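Nornus Demountable Acoustic Wall Panels

Item 2271
In stock, ships flat
Sold in sets of 2

I design small performance rooms for a living - recital rooms, black box theaters, the odd church hall that wants to be a jazz club on weekends - and I got tired of specifying wall panels that looked great in the drawings and then couldn't be taken down again without wrecking the plaster. So I drew my own. The Nornus is what came out, and I've been putting it into my own projects before anybody else's.

It's a tall, slim panel that hangs on a concealed rail. You screw the rail to the wall, lift the panel on, and let it drop into place. To take it off you lift it again. No glue, no clips that snap, no special tool you'll lose in a drawer. I've rehung the ones in my own studio more times than I care to admit, mostly because I kept changing my mind about where the piano should go.

Why would an architect care about taking panels down? Well, rooms change! A string quartet wants a bit of bloom in the sound, and a person giving a lecture wants the opposite. Old buildings need their walls inspected. Wiring gets added. If your acoustic treatment is stuck on forever, every one of those things turns into a fight, and I've been in a few of those fights.

The face has shallow vertical ribs with a soft felt backing between them. The ribs scatter the sound a little and the felt soaks some of it up, so the room calms down without going dead. I chose vertical ribs because most of the halls I work in have low ceilings and need all the help they can get. You can hang the panels sideways if you want a long, low look, but please order the horizontal rail for that, as the standard one isn't made for it.
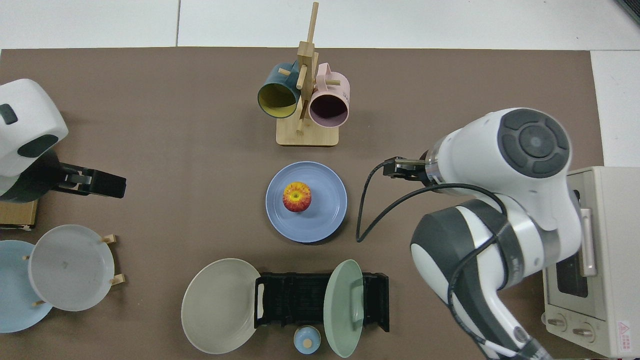
Mug tree with two mugs, blue plate below

Color was the part I fussed over longest. There are four finishes:

Chalk - a warm off-white, good with old plaster
Lukumay - a deep reddish brown, my favorite, and lovely under low stage lights
Slate - gray with a little blue in it
Raw - unfinished, for people who want to stain or paint their own

Screens lie about color, mine included, so do get the sample pack before you commit. It has all four finishes plus a short piece of rail, and I take the cost of it off your first full order.

The biggest job so far has been Korndale, a former grain exchange from 1783 that's now a 200-seat concert room. The walls there are wildly out of true (one corner leans so much that I thought my level was broken) and we weren't allowed to touch the original cornice. We ran the rails just under it, shimmed them until they sat straight, and let the panels hang plumb in front of the crooked wall. You get a thin shadow line that grows wider toward the stage. I worried about it for weeks and now I think it's the best thing in the room.

For modern walls it's a much shorter story. Find your studs, use the screws in the box, and have a second person hold the other end of the rail. The panels aren't terribly heavy but they're awkward in a stairwell, so measure your landings first. If you're fixing into brick or stone you'll need your own anchors, and I'd ask a builder which kind suits the wall.

What comes in the box:

2 Nornus panels in your chosen finish
2 standard rails
Wood screws and plastic shims
Printed hanging guide

Sold separately:

Horizontal rail
Grendo corner piece, for wrapping a panel run around an outside corner
Spare felt strips

A word on the Grendo corner. It's only made for square corners, and I've had a few emails asking about bay windows. I'm working on an adjustable one, but the hinge still rattles when a double bass gets going, and a rattling acoustic panel would be pretty embarrassing. It'll go up on the shop when it's quiet.

For cleaning, use a dry brush or a vacuum with a soft head, working along the ribs. Skip the spray cleaners, which leave marks on the felt. The felt strips pull out if one gets stained, and you can swap a single strip without taking the panel down.

Orders for more than a handful of sets are made to order, so write to me early if you've got an opening night on the calendar. Send a floor plan and a few notes on what the room is used for and I'll suggest a layout. I don't charge for that - I like looking at other people's plans.

Page updated November 27, 2024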